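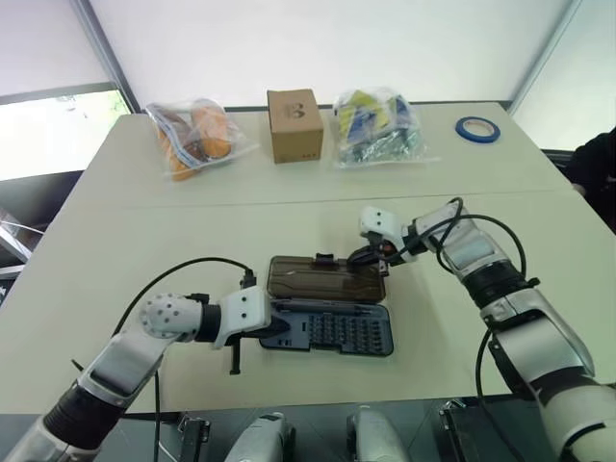 Wanderora, Issue 72, page 10

How Do You Teach a Robot to Close a Box?
(And does it really learn anything?)

You may have seen a video of a robot folding a shirt or pouring a drink. The people who post these videos like to say the robot "taught itself." I don't buy it, and by the end of this page I hope you will be a little harder to fool too.

Let's start with a screwdriver set. It has a case with a lid on one half and a tray on the other. The tray holds a long, thin handle and rows of little bits. You could open or close a case like that while talking to a friend and thinking about lunch. For a robot with two arms, it is a hard job. Each hand is a gripper with narrow black fingers. It has no palm and no thumb. It can pinch, and it can let go.

So how does a robot find out where to pinch?

Examples, examples, examples

In the old way of doing things, a person wrote down every move. Go up this much. Go left this much. Squeeze. Stop. That works well in a factory, where every part shows up in the same spot every time. It works badly on a table, where the case might be turned a little or pushed too far back.

The newer way is to show the robot. In many labs a person guides the arms through the job from start to finish. Sometimes the person moves a second pair of arms, and the robot's arms copy them. While this goes on, a computer saves two kinds of things: what the cameras see and how each joint bends. One trip through the job is called an example, or a demonstration if you want to sound grown-up.

Then they do it again. And again.

At a workshop called Flotport, the plan for one job with one case called for 3000 examples. When I asked in September, they had 2195. Think about that number. Did you need 2195 tries to learn how to shut your pencil box? I would guess you needed two, and the second one was for fun.

What the computer does with them

The computer looks through all the examples for patterns. When the lid looks like this, the arms usually move like that. It makes a guess about the next move, checks its guess against what the person did, and changes its numbers a tiny bit. It does this over and over until its guesses get close.

People call this "learning," and I suppose we are stuck with the word. But be careful with it. The computer doesn't know what a screwdriver is for. It has never had a wobbly chair to fix. It is matching what it sees now to what it was shown before.

Why leave other stuff on the table?

Look at the far part of the table, behind the arms. There are clear plastic bags with things in them, a cardboard box and a roll of blue tape. You don't need any of those to work with a screwdriver set.

Extra things can be useful in examples, though. If a robot only ever sees a case on a bare table, it may get mixed up the first time somebody puts down a sandwich. With lots of different clutter, the computer has a better chance of figuring out which parts matter. The color of the table shouldn't matter. Where the latch is should matter a lot.

Does clutter always fix the problem? No. If the tape sat in the same place in every single example, the computer could start using it as a landmark. Move the tape, and the arms might miss. Good teams change the objects, the light and the starting spots. Lazy teams don't, and their videos can look just as nice.

Bad examples count too

People get tired. They bump the tray, drop a bit, or take three grabs to get hold of a lid. If those tries go into the pile with the good ones, the computer may learn to be clumsy. Somebody has to go through the examples and decide what stays.

A project named Brzozowska keeps some of the mistakes on purpose, as long as the person fixes the mistake before the example ends. The idea is that the robot will see how to recover. It sounds smart to me. I would like to see it tested next to a pile with no mistakes in it before I cheer.

Questions to ask when you see a robot video

How many tries did it take to get this one?
Was the object in a new place, or the same old place?
Is the video sped up?
Is a person moving the arms right now?

That last one is my favorite. When a robot is being guided, it can look exactly like a robot working alone. One picture can't tell you which it is. Even a whole video might not, unless the people who made it say so.

Try it at home

Get a box with a lid and two pairs of kitchen tongs. Ask a friend to hold the box open on a table. With a pair of tongs in each hand, try to close it. Now turn the box sideways and try again. Then have your friend put some toys near it.

Write down what you did differently each time. Every change you made is something a robot would have to be shown, or would have to guess.

Words to know

Gripper: the part at the end of a robot arm that holds things.
Joint: a place where the arm bends or turns.
Example: one saved try at a job, from start to finish.
Clutter: other things lying near the thing you care about.

Next issue: the Urnadwood weather balloon, and where it came down.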